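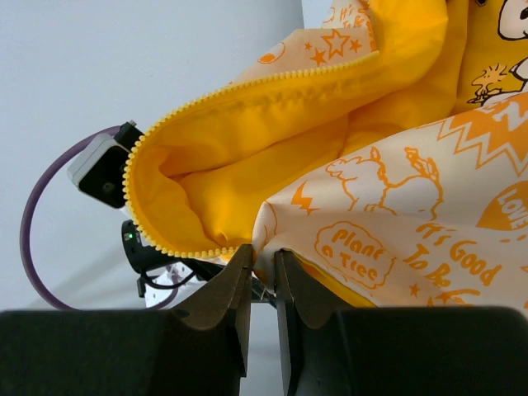
The Ullen two-arm kit, week one: soft stuff

The yellow pouch, seen from the wrist camera. Fingertips right where the zipper ends and the printed panel starts, which is the spot I'd grab too. And yes, it says "Plant a Tree"!

June 28, 2024

Hi again! If you're new, I'm the person who tests small robot kits on a bench that used to be for sewing, and this is the gallery page for the Ullen. I have it on loan from Clultley, the shop I usually buy my spare cables from, and they didn't ask to see any of this before it went up. I get to keep it for 3 weeks. The written review comes when I've sent the thing back, so treat this page as my running notes with something to look at on top.

I started with bags and pouches instead of blocks because blocks are boring and every kit can pick up a block. A zippered pouch is mean. It slumps, it folds over its own opening, and the edge you want is never quite where it was a second ago. This one has a bright yellow lining that creases up inside the mouth, and an outside covered in orange cartoon graphics — stars, a heart, a dog lying on its back, a lightning bolt. My friend Fiorella Costa picked it out for me when I asked for "something with a zipper, the busier the better," and I think she understood the assignment.

What I like so far

The fingers. They taper to a narrow tip and they're scooped out on the inside, and for thin cloth that shape is lovely. You can come down on an edge and pinch just a little of it without scooping up half the bag. I had a kit in February (the Amato, some of you will remember my complaining) with fat square fingers, and all it ever did with fabric was shove it across the table.

The wrist view. You're looking right down over the gripper, so the two fingertips are always at the bottom of the picture and you can see what they're closing on. I drove almost the whole first evening from that view alone and hardly looked up at the arm.

Changing the fingers is quick too, once you've found the right hex key. Mine was under the foam in the second box, in case yours seems to be missing.

What I don't like

The cables! There's a thick purple one that swings out in a big loop, and I spend a silly amount of time checking that it's not going to catch on anything. Clultley sells a set of clips for it. For a kit at this price I'd have liked them in the box.

The gripper bodies are bulky compared with the fingers. Great tips, big shoulders. When I tried to reach down inside the pouch to pull the lining out, the body bumped the rim well before the tips got where I wanted them. I ended up going in from the side.

The manual. It's written for somebody who has already built one. I wrote to Cinzia Morelli on the Clultley support desk with a list of questions about the calibration page and she sent back a very clear reply the same afternoon, so full marks there, but I shouldn't have needed it.

My pouch score

I ran 40 tries at pinching the edge next to the zipper, with me driving. I lost count of the good ones after my phone rang, so I'm doing the lot over again and will put the number in the review. My feeling is that it does better when the pouch is lying partly open, and worse when it's zipped flat and there's nothing standing up to grab.

Coming up

Next on the bench are socks, then a drawstring bag, and if I'm feeling brave a fitted sheet. I'm also going to try the longer fingers from Rumthorpe, who say theirs fit the Ullen mount with 2 screws. If you own this kit and have found a tidy way to route that purple cable, please write to me — I'll happily put your name on the page.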